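Haworth Evening Classes
Sorting and Storing at Home, handout for session 6
April 2022

Welcome back, everyone, and thank you for bringing in so many good questions about last session's linen closets. Today we come to the part of the course I am fondest of, which is the mixed bin: that one container in every house where a brush ends up next to a toy cow and stays there until somebody moves away.

Before you sort anything, please put the bin up on a table. I know it is tempting to kneel on the floor with it (I did so for years, and my knees have never forgiven me), but you will see better and work longer at table height. Spread the things out across the bottom of the bin so that each one lies by itself, and take a good look before you pick anything up.

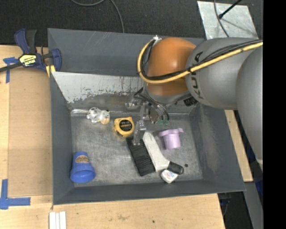

Once things are spread out, start with whatever is easiest to name. Brushes go with brushes, toys go with toys, and anything you have to think over for more than a moment can wait on the side. Small figurines like to hide up against the back wall, so run your hand along the seams before you decide you are finished!

A word on the bins themselves. Painted metal will chip and scuff with use, and a bit of wear does no harm in a garage or a mudroom. If you find rust, though, line the bottom with an old towel before you put anything pale or soft in there. Sloping sides make it easy to reach in, but they do cost you some room at the bottom, so don't buy by the width of the rim.

For next time: choose one mixed bin at home, set aside 90 minutes, and write down where each thing ought to live. Please bring your list, even if it is messy. We will be using the Verkar labels again, and there are plenty of spare sheets in the cupboard by the door.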